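Tukus pad creep

Tukus pad creep is a fault of the Tukus series of hand-held grippers made by Clesodel, in which the rubber pad on a finger works its way forward out of its seat during use. The amount of movement is small and the gripper goes on feeling normal in the hand. The trouble shows up later, in robot arms that have been trained on recordings made with the tool and have come away with a mistaken idea of how far shut is shut.

The fault is named after the gripper, to the lasting irritation of the maker, whose own papers call it "progressive pad seating variance."

Background

The Tukus is held by a person and squeezed like a large pair of tongs while a camera on the body records what the fingers are doing. The opening between the fingers is worked out from the position of the carriage that moves them. This is a sound method as long as the pads stay where the factory put them. The early manual devoted one sentence to this condition and several pages to the carrying case.

The original pad was held in its seat by a press fit and a lip on the lower edge. No screw was used. Clesodel's product sheet listed the missing screw as a feature, under the heading "Tool-free pad exchange," and it was certainly possible to exchange the pads without tools. Under the right conditions they would start the job themselves.

Discovery

The fault was first recognized at a training workshop in Bravasia, where arms were being taught to move plastic cups from a bin to a tray. The arms had done the task well for weeks. In January they began stopping short of the cup, closing on air with every sign of confidence, and traveling to the tray to release nothing. The software scored many of these runs as successes, having been told to watch for a closed grip followed by an open one.

Suspicion fell in turn on the lighting, the network, a software update and the cups. The cups were replaced with a different brand. Staff then recalibrated the arms, which had no fault, and in doing so introduced a second error that partly hid the first. The cause was found only when a pad dropped off a gripper on its way back to the charging shelf. A check of the other units with a feeler gauge turned up pads standing as much as 4 millimeters proud of their seats.

Cause

Three conditions are usually needed:

Repeated side loading. Twisting an object while holding it pushes the pad toward the fingertip. Turning jar lids is the worst known task.

Cleaning fluid. Alcohol wipes leave the seat slick for a short time. The manual recommended wiping the pads before each session.

Warmth. The press fit loosens noticeably above 30 degrees Celsius, a temperature easily reached inside a gripper body that has been recording all afternoon.

Each twist moves the pad by an amount too small to see. The lip, which was meant to prevent travel, works as a ratchet once it has been passed, so the pad can go forward freely and does not come back. Clesodel's engineers described this behavior as "directional."

Effects

The direct effect is an offset between the recorded opening and the real one. A person using the tool corrects for it by feel and rarely notices. The recording keeps the finger positions and loses the feel, and an arm trained on it will copy the wrong number faithfully. With hard objects the result is usually a missed grasp. With soft ones, an arm trained partly on good recordings and partly on bad may hover between two opinions, opening and closing slightly until a timer puts an end to it.

There is also a modest safety concern. A pad that has crept past its lip exposes the edge of the finger plate, and pinched skin has been reported by operators who reached in to push the pad back without locking the carriage. The current manual says to lock the carriage first. It says so on page 33, after the section on choosing a wrist strap.

Remedies

Clesodel's first response was a sticker with an alignment line, to be placed beside the pad. It worked well on units where the sticker stayed on.

A revised seat, known as the Menon seat after the workshop where it was tested, adds a cross pin behind the pad. It ended the creep in all the units fitted with it, at the cost of the tool-free exchange, and the heading was quietly dropped from the product sheet. Changing a pad on a Menon seat takes roughly 5 minutes and a small hex key, which is supplied with the gripper and lost soon afterward.

For older units the accepted practice is to gauge both pads before and after each session, with the carriage locked, and to set aside any recording made between a good reading and a bad one. Workshops differ on whether such recordings can be rescued. A steady offset can be subtracted, but creep is seldom steady, and a correction based on the two end readings has to guess at everything that happened in the middle. Most workshops keep the recordings in a folder marked for later review, where they remain.

Detection

Visual inspection alone is considered unreliable. The pads are dark, the seats are usually in shadow, and a wide-angle lens bends straight edges enough to make a healthy finger look crooked and a bad one look fine. Comparing a still from the first minute of a session with one from the last is more useful, provided both show the gripper fully open.

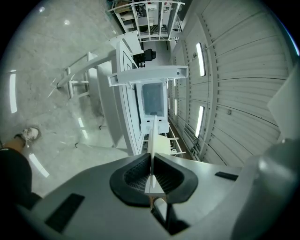 A feeler gauge remains the standard tool. Later Tukus cases have a molded slot for one, though the gauge is sold separately.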